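# About Zuvonia

Zuvonia folds, inserts and packs printed paper goods for other companies: letters, gift wrap sheets, pattern sheets, instruction leaflets. We work from one building in Mastumport and ship to customers of all sizes, from single shops to mail-order firms.
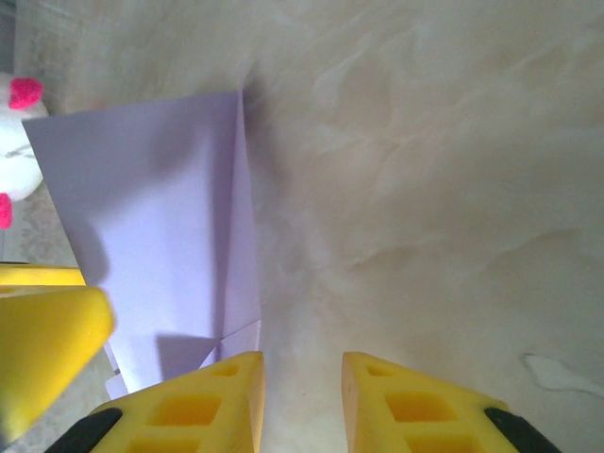
Most of our volume runs on conventional folding machines, which are fast and need a long setup. Short runs in soft or colored stock were always folded by hand. A typical hand-fold job is 425 sheets, too few to justify setting up a machine and enough to tire the wrists of the person doing it. Robotic folding was introduced for this group of jobs.

## How the work is divided

The robot cells handle repeat folds on jobs of up to 800 sheets. An operator teaches each new fold by guiding the arms through it, checks the first 30 pieces against a signed sample, and then releases the job. Stock that curls, sticks or marks easily goes back to the hand tables. So do all folds with a tucked closure, which the cells do not yet do to our standard.

Cell control runs on Delon, our in-house job software. It logs stops, rejects and operator notes. The notes are read every morning at 7:30, before the first job is loaded.

## What changed for staff

Hand folding used to fill a full shift. It is now limited to two hours per person at a stretch, followed by teaching, inspection or packing. Three folders have moved into the operator grade, with the pay that goes with it. Training takes six weeks and is done in working time.

Some things got harder. Operators spend more of the day standing, and a stopped cell needs attention right away, so breaks are now covered by a second person. Rotation is set by the shift team.

Vasanthi Munasinghe manages production and began here at the hand tables. Lautaro Garrido maintains the cells and runs operator training.

## Visits and samples

Customers can see a job run by appointment. Send at least ten flat sheets of your stock and one folded sample to the Chege Street entrance, marked for Production. The building is closed to visitors in June for maintenance.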